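Search this site Go

Print this page | E-mail this to a friend

From the Robles newsletter

The back room, before and after paint
by Estrella Cuevas

So I finally got around to the back room! If you've been reading a while you know I've been putting it off since we moved to Prernside, mostly by closing the door and walking faster. Then in February my sister-in-law announced she was coming to stay, and I had to go in there with a box of trash bags and a big thermos of coffee.

I started with the floor, which I'd recommend to anyone. Shelves are more fun (you find things!) but you end up standing in the middle of your own mess with nowhere to set anything down. I pulled everything away from the walls, made one pile for the thrift store and one for Kastriot Živković, who had lent me more tools than I care to admit, and shoved the rest into the hall.

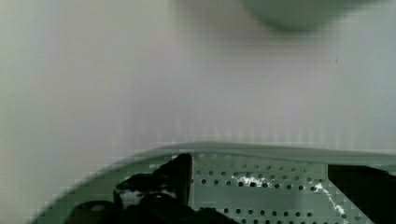

Then came the question of color. I wanted yellow. Ah-rin Ban, who has painted every room in her own house at least twice, talked me into a pale gray and told me to live with it for a month before hanging a single thing. I lasted nine days. There's a calendar up now and a hook for my apron, but I did leave the long wall alone and I kind of love it that way. It's restful after all those years of stacked boxes.

The whole job came to a little under $300, and most of that was paint and a decent roller. Don't buy the cheap roller. I spent an entire evening picking fuzz off the wall with tweezers before I gave up and went back to the store.

I still have 23 jars of buttons to find a home for, plus a sewing machine that needs a new belt. If you'd like buttons, please, please write to me. Leobardo Barajas has already taken the zippers, and Teodoro Figueroa says he'll look at the machine once he's done with his truck.

Next time: the hall, where all of it is sitting right now.

Contact us | Copyright Robles newsletter 12/03/2018 | Back to top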